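Handout 6: How photo and video sharing apps grow

These notes go with the Thursday lecture. Read them before the lab section and bring your draft feature list. The case we use all the way through is Plokinus, a phone app for short video clips, together with its two rivals, Wotdale and Vamum.

1. What a sharing app has to do

A sharing app has three jobs. It has to capture something, make it look acceptable, and get it in front of other people. Still photo apps had an easy time with the second job. A filter hides bad light and soft focus, and the user sees the result right away. Video is harder. Shaky footage stays shaky with a color filter on it, and bad sound can't be covered up at all.

Plokinus launched with capture and sharing only. Clips went up at full length, straight off the phone, and most people who opened one left before the end. The second version added trimming and a simple stabilizer. Average viewing time went up, but so did the time it took to post, and some early users complained about that.

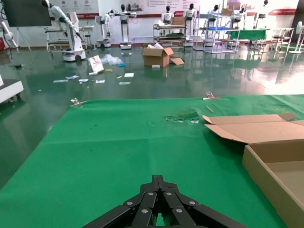 The trade-off between quality and speed of posting comes up in every product we cover in this unit. Each extra step between recording and posting loses some users. In the Plokinus beta, 400 people recorded at least one clip in the first week and 167 of them posted one. When the caption screen was made optional, the second number rose in the next test group while the first stayed flat.

2. Limits as a design choice

Vamum set a hard limit on clip length. Wotdale set none. The Vamum team said the limit was there to save on storage and upload time. It also changed what people recorded. Users planned their clips and cut out the slow parts themselves.

Plokinus took a middle path, with no limit on recording but a short preview in the feed. The user picks where the preview starts. If the user doesn't pick, the app takes the first few seconds, and those are often the worst part of the clip. Think about what a better default would be. We will come back to this in lab.

3. The feed

There are two common ways to order a feed: newest first, or ranked. Newest first is easy to explain and easy to build. It works well as long as each user follows a small number of people. Past 100 accounts or so many users miss most of what is posted, and ranking starts to look attractive.

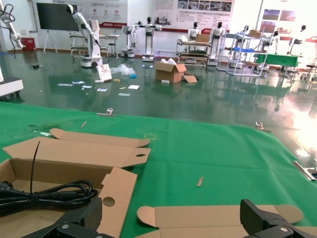 Page last changed: March, section 3 revised

Ranking has its own costs. Users don't know why they see what they see, and new accounts have trouble getting any viewers. Wotdale ran a ranked feed for one summer, went back to newest first, and then offered both with a switch in the settings. Few people touched the switch. Whatever the default is, that is the product most people have.

4. Borrowing a network

A new app has no network of its own, so it usually borrows one. Plokinus let people sign in with an account from another service and post clips to both places. This brought in users fast. It also meant that much of the viewing and commenting took place somewhere else, where Plokinus earned nothing and learned little.

Nigatu, the company that made the stabilizer, had the opposite problem. Its software was inside several apps and its name was on none of them. When Plokinus wrote its own stabilizer, Nigatu lost a customer and had no users of its own to fall back on.

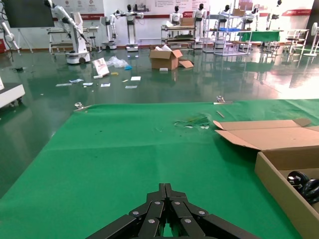 Does an app need its own network to survive?
It depends on where the money comes from. An app that sells a tool, such as an editor people pay for once, can do well on other people's networks. An app that depends on advertising needs viewers to stay inside it, and for that it needs a network of its own.

5. For lab

Pick one of the three apps and write down every screen a user passes through from opening the app to posting a clip. Mark the screens that could be skipped or made optional. Then choose one to remove and say what would be lost.

The sample data file has 2501 rows, one per session. The first row is the header. Sessions with no recording are marked with a zero in the clip column, so filter those out before you work out posting rates.

Reading for next time: the course pack chapter on upload and compression. Skip the part on desktop software.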